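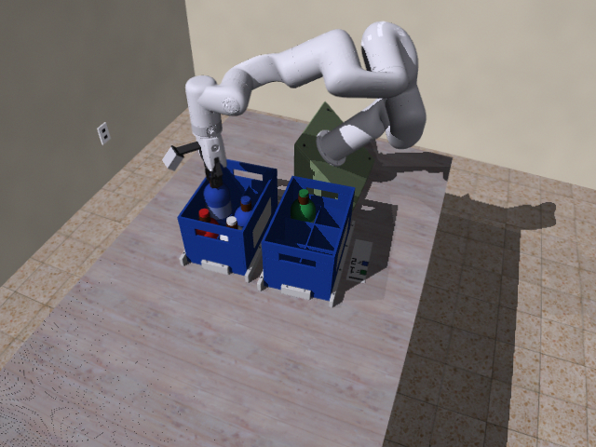
Shop > Kitchen and Pantry > Bread Keeping > The Tostasstead Bread Crock

The Tostasstead Bread Crock

If you bake at home, or if you have a good bakery close by and a habit of coming home with one loaf more than you meant to buy, you already know the trouble with bread. Leave it out and the cut end goes hard by morning. Put it in plastic and you lose the crust, and after a few warm days you may lose the whole loaf. My grandmother kept hers in a lidded stoneware crock on the cold side of the pantry, and we have been trying to make one as good as hers for longer than I like to admit!

The Tostasstead is what we ended up with. It is thrown and finished at the Pettigrew pottery by Radoslava Kolář, glazed on the outside and left bare on the inside so the clay can take up a little of the moisture a fresh loaf gives off and let it go again slowly. The lid is a plain round of maple, turned by Harriet Whitlock, and you can flip it over and slice on it (most of our customers do, and the knife marks look very nice after a year or so).

It holds one large round loaf, or a tin loaf and a handful of rolls if you stand the loaf on its end. Sourdough keeps best, as you'd expect. Soft sandwich bread does fine for three or four days, and bagels are happy in there overnight, though I would freeze any you don't plan to eat by the next evening.

Details

Height without lid: 252 mm
Height of the small size: 193 mm
Rim to rim lid overhang: 5 mm all the way around
Glazes: Mallo (a warm oatmeal) and Cudeck (a deep blue that goes nearly black at the foot)
Lid: maple, finished with food-safe oil

Looking after it

Tip the crumbs out once a week and wipe the inside with a damp cloth. When it wants a proper wash, use hot water and a brush, skip the soap on the bare clay, and let it dry with the lid off for a full day before you put bread back in. The lid should never go in the dishwasher. Rub a spoonful of mineral oil into it whenever it starts to look pale, leave it overnight and buff off what's left.

Ordering

We fire the large kiln when there is enough to fill it, so a crock may ship right away or it may take a few weeks, and we'll write to you either way. The last batch was opened in June and went faster than we were ready for. Nearly 700 of these are out in kitchens now, which still makes me smile. If yours arrives chipped, send us a note and keep the box, and we will get another one on its way to you.

You may also like

Small Bread Crock in Mallo
Replacement Maple Lid
Pettigrew Butter Bell
Linen Loaf Bag
Cudeck Salt Pig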